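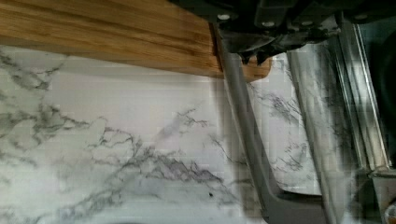 Wrist view at the right-hand end of the board. Veined counter, grey finger, not much else to go on.

Saturday, March 20, 2021

Kitchen counter, toy fruit set. 111 episodes recorded, two thrown out. Running total on the fruit task is now 3,168, counting the ones from Greltia that came over last week and not counting the November batch, which is still in the old format.

Task wording for the day was "put the fruit on the chopping board". I know the sheet says cutting board. Both are in the phrase list now, and Bandel picks one when it writes the episode out, so it doesn't matter which is typed at the start as long as the fruit name is spelt properly. I found "strawbery" in a few of the older ones and fixed them by hand.

Started late. Bandel would not open the wrist stream until I had unplugged it and gone round again. Same fault as before, and the same cure. I still don't know if it is the cable or the port. I have put tape on the port I used today so that we can at least say which one it was.

First block was lemon only. It is the easy one. The fingers close on it from nearly any side and small errors in height don't seem to matter. I tried to come in from different directions on purpose, as the earlier lemon episodes nearly all approach from the same side and the model has learnt that side very well and no other. If you are driving, please vary it. It feels awkward for the first few and then it is fine. 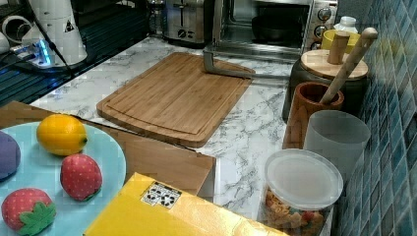
Counter layout, long view. Fruit on the blue plate, board in the middle.

Notes on the layout, for whoever sets up next:

The plate goes on the flat cardboard at the left, not straight on the counter. The episodes from Greltia have the plate straight on the table, so we now have both heights in the set and I would like to keep it that way.

The metal L piece lies over the far end of the board. Leave it where it is. Drop the fruit on the near half. Twal (last month's checkpoint) tends to aim for the dead centre of whatever it takes to be the board, and I want enough placements away from the centre to pull it off that habit.

The row of containers on the right stays. Don't tidy them. The lidded canister and the long wooden handle leaning on it are useful clutter, and so is the clear jar at the front. The toaster and toaster oven at the back stay too. If anyone needs the counter for real food, write it in the log and start a new session number afterwards, even if everything goes back in what looks like the same place.

Second block was strawberries, small approach errors and all. There are two on the plate and the phrase only says "the strawberry". I took whichever was nearer the board for half the block and the other one for the rest. Somebody will ask whether that is a labelling problem. I think it is fair, as either one is a correct answer, but I have added a note field with which one was taken so it can be split later if need be. The one with the big leaves is the harder of the two. If you grip it by the leaves it turns as you lift. Go lower and take it by the body.

Both discards were from this block. In one I had stopped the recording before the fingers opened, and in the other I let go of the controller to move my chair and the arm sat still for a long stretch in the middle. The second could have been trimmed, but I would sooner lose one than explain a cut.

Purple fruit last. It sits at the far left of the plate and is the longest reach of the lot. A good part of the path over to the board is low and flat, and I caught the rim of the plate several times. Kept those. The plate shifts a bit and the driver has to correct, and we have very few corrections in the set. Marked them "contact, plate" in the notes.

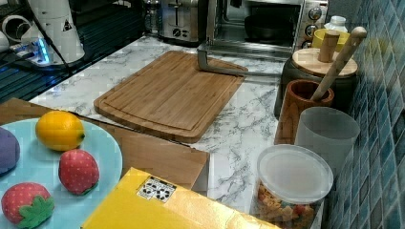

Fixed camera, board and plate. Yellow box with its printed label at the front edge.

Cameras: all streams at 30 frames a second. The wrist picture is blocky again, worst round the finger and where the shiny panel picks up the marble pattern. I looked at the settings and the compression is far too strong for a surface like that. All the fine grey veining turns to mush. Fixed view is much better. I did not change anything mid-session, so the whole day is at least the same. Change it before the next session and note the new value at the top of the page.

The veined counter is a nuisance in general for the wrist view. With the fingers near the end of the board there is very little to tell the model where it is apart from the wood edge. Suggest a block where we start with the gripper already down near the board, so that it sees more of that view with a known good way out of it.

Copied to the Jeltmont drive at the end of the day. Checked the file count against the log and opened one episode in ten to see that the streams lined up. They did, except for one lemon episode where the fixed camera starts late. Flagged, left in.

To do:
Lower the compression on the wrist stream.
Label the taped port and try the spare cable in it.
Ask Greltia which way round they number their drop zones. Ours runs near to far and I suspect theirs is the other way.
Convert the November batch.
More purple fruit. It is well behind the lemon.
New batteries for the foot switch.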